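The gear that slipped: Darius Hunt on what went wrong at the Rurnton cell
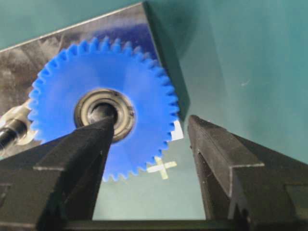 A number that looked too good

Darius Hunt does not like the word "incident." He was the technician on shift in March when the gear-fitting cell at Rurnton went wrong, and the report that came out afterward used the word eleven times in a few pages. "It makes it sound like weather," he says. "Like it blew in from somewhere. Somebody set a threshold in the software and the threshold was bad. Call it a fault."

We met at a diner across the road from the plant, and he had brought a plastic gear with a bearing pressed into its hub, which he kept rolling along the edge of the table while he talked. The job he looks after is simple to describe. A robot picks up a gear, carries it to a metal plate and seats it in place. Then it lets go and backs off. The cell was put together by an integrator called Velunlow, and the software that decides whether a pick was good or bad is sold under the name Sosusari.

I had seen the sales sheet for Sosusari. It promised a cell that "knows when it has failed." I asked Hunt if it did.

"It knows when the fingers have closed on something," he said. "That's what it knows. Everything else on that sheet is somebody in an office being hopeful."

What happened, as far as he can piece it together from the logs, goes like this. The gripper closed on a gear, and one finger landed in the gap between two teeth while the other landed on top of one. The gear sat crooked. The software checked the finger width, which fell inside the range it had been given, and checked the motor current, which was also fine. It called the pick good. The arm carried the crooked gear to the plate and pushed.

"And it kept pushing," Hunt said. "There's a force limit, sure. The limit was set at 70 newtons. You want to know where 70 came from? I asked. It came from the last job. Different part, metal, you could lean on it all day. These are plastic."

The gear popped out sideways. It went past the edge of the guarding, which had a gap on that side, and hit the floor next to a woman loading trays. She was not hurt. Hunt is careful to say that, and just as careful to say that it was luck.

The part he wanted to talk about most came before that. In the log for the week, the cell had recorded 1144 cycles and flagged 2 of them as failures. He had been shown that number in a Monday meeting, on a slide, with a green check mark beside it.

"I've worked with machines a long time. When one tells me it only messed up twice, my first thought is that it isn't looking very hard."

So after the gear hit the floor he went through the wrist camera pictures, which the cell saves and which, he says, no one had opened. He found 15 more picks where the gear was plainly crooked in the fingers. In most of those the push had straightened it out. In a few, the part had gone down the line with chewed teeth and been caught later by hand, and written up as a molding defect.

"The molding people got blamed for that. They got a nasty email. I don't think they ever got a second one saying sorry."

I put it to him that the pictures had been there all along, and that a better program could have used them. Velunlow says more or less the same thing, and is offering an update that checks the angle of the gear before the push. Hunt has tried it. He is not sold.

"It's better. I'll give them that. It catches the bad ones I've fed it on purpose. But look at what that camera is looking at. You've got a shiny plate behind the gear, all streaks, and the gear shows up in it like a mirror. The fingers are big and black and they block part of what you want to see. Some of the teeth come out sharp and some come out soft. I can look at that and tell you what's going on. I wouldn't bet somebody's eye on the software doing it every time."

He has the same doubts about the tape. There is a white X on the teal surface, and for a while there was an argument over what it meant. Hunt says it was put down during setup to give people a reference spot when they moved things around. Later, someone wrote in the work instructions that operators should check the gear against the X before a restart.

"Against it how? It's two strips of tape. You could put them back down a little off and the whole check is worthless. I had that line taken out."

The slower fixes are the ones he trusts. The gap in the guarding has been closed with a solid panel. The force limit was tested on these gears, with scrap parts, until they knew where the plastic gave way, and then it was set well under that. A restart after a stop now needs a person at the gate with the arm powered down. And once a shift, whoever is running the cell has to open a batch of saved pictures and look at them.

That last one was a fight. The supervisor at the time said it would cost too much time. Hunt timed himself doing it and sent over the figure, and heard nothing back for two weeks, and then it appeared in the instructions without his name on it. He laughed about this, though not for long.

Chantharasri, the company that buys the finished plates, has asked for the cell to run faster by the end of summer. I asked whether that worried him.

"Speed by itself, no. What worries me is they'll speed it up and keep the same checks, and then show me another slide. I'd want to redo the force tests. I'd want to stand there and watch it for a day. I said that in writing."

Has he had an answer?

"They said they'd take it under consideration." He put the gear back in his jacket pocket. "I asked them to define that, too."

Velunlow was sent a list of questions for this piece. It replied that the cell "operated within its specified parameters" and did not answer the one about where the force limit came from. When I read the reply to Hunt over the phone, he agreed with it. The parameters were the problem, he said, and then he had to go, as his shift was starting.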